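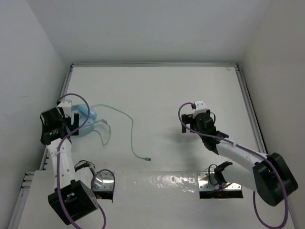

Blue headphones, green cord, and a whole April of coiling

I have been on a cord kick. If you read my last post you know it began with the drawer in the hallway, the one that would only open as far as my wrist, and you know I pulled the whole thing out and tipped it onto the rug. What I didn't tell you is how much I enjoyed it! I sat down at seven in the evening with a cup of tea and when I looked up it was past ten and I had sorted every last cord in the house.

There were 37 of them. I wrote the number on the back of an envelope and stuck it to the fridge. Eight of them went to things we no longer own, including a charger for a camera I sold before we moved to Lurdale, and a fat gray one that nobody in the family could place. I tried it in everything. It fits nothing.

The stars of the project, though, are the headphones. I love wired headphones and I will not be talked out of them. They don't need charging, they don't drop out when I walk past the microwave, and when I put them on, the rest of the household can see that I am listening to something and will come back later. My only complaint has always been the cord, and the cord is what this post is for.

How I was taught to coil

My friend Gilang Nugroho ran sound for our community theater for years, and he watched me wrap a cord around my hand and elbow once and made a noise like I had stepped on his foot. He taught me the over-under method right there in the lobby. You make one ordinary loop, and then for the next one you turn your wrist so the cord tucks in underneath. Over, under, over, under, all the way to the plug. It feels silly for the first five minutes and then your hand gets it. The cord lies flat afterward and it doesn't spring into a corkscrew when you let go.

With a thin headphone cord you want small loops, as wide as three fingers, and a light touch. Don't pull. If there is a kink already, let the whole cord hang from your hand and give it time to unwind before you start. I have hung mine from the shower rail overnight (I got some comments about that) and it was much better behaved in the morning.
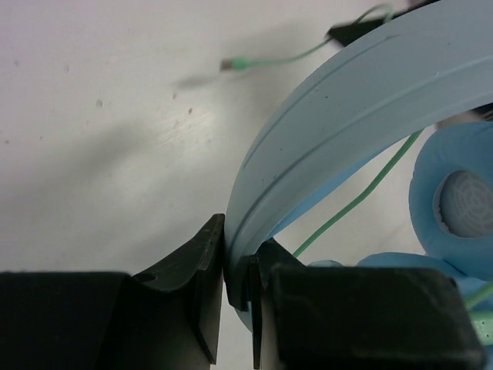

Color is the thing I have gone completely overboard on. I used to buy everything in black so it would match, and the result was a drawer full of black spaghetti where you had to follow each strand with your finger to find out what it belonged to. Now I go for color every chance I get. A mint-green cord against a light sky-blue headband, with bright blue cushions on the ear cups, is a combination I could look at all day, and it is practical too — you spot that green in a pile right away, and even the little plug tip is light green, so you know which end you've got hold of. I want the whole drawer to look like this. I want sherbet.

Cleaning them up

While I had everything out I gave the headphones a proper cleaning, and I'll tell you my order of doing it because I got it wrong the first time and ended up with lint on damp plastic.

Start dry. A soft makeup brush gets the dust out of seams and out from around the ear cushions. Go slowly around the speaker covers and don't press. If the cushions come off on yours, take them off now, and put them somewhere you'll remember (mine spent a night in the fruit bowl).

Then a cloth that is barely damp, with one drop of dish soap worked into it and squeezed out. Wipe the cushions first, then the band, then run the cord through the folded cloth from the cups down to the plug. Keep the plug itself dry. Leave everything out on a towel until morning, and don't be tempted to put it on the radiator.

I had bought a special electronics cleaner from Troleck years ago and it is a perfectly good cleaner, but I used so little of it that I've moved it to the window-washing bucket. Dish soap did fine.

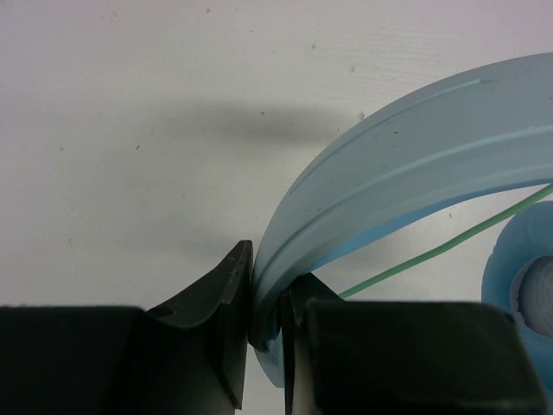 Headbands get forgotten in most cleaning advice, and I forgot mine too for longer than I'd like to say. Everybody goes straight for the cushions. But the band sits in your hair, and it picks up whatever you put in your hair, and then it goes into a bag with crumbs at the bottom. Pale plastic shows it all. On a light blue band like this one, with the ridge running along the outside of the curve, even tiny dark flecks stand out, so I fold the cloth over my fingertip and follow the ridge from one end to the other, then do the underside. A soft toothbrush helps with anything stubborn. It takes two minutes and you will be so pleased with yourself.

Where everything lives now

I tried three kinds of storage before I settled. Zip bags work but I hated looking at them. Cardboard tubes were charming for one afternoon and then Rama, our cat, found out that they roll. What I ended up with is a shallow wooden tray with dividers that Georges Atallah had left over from his seed packets, and it might as well have been built for the job. Chargers at the back, long cords on the left, and a big open section in front for headphones, with the coil resting inside the curve of the band so the weight isn't tugging on the plug end.

For ties I use strips of soft hook-and-loop tape from the hardware store on Lau Street. The roll was 75 cents in the clearance bin and I've barely made a dent in it. Thread the strip through itself on the cord first, close to the plug, so it stays put when you open the coil. Rubber bands go sticky in summer, and those wire twists from bread bags can bite into a thin cord, so I've retired both.

I also made labels, on plain masking tape folded over into a flag, with a fine marker. Kitchen speaker. Old tablet. Mystery gray.

Next up is the shelf under the printer, and there's an extension cord down there I've been avoiding since before Christmas. If you own something that takes a fat gray cord with a round end, write to me, it's yours.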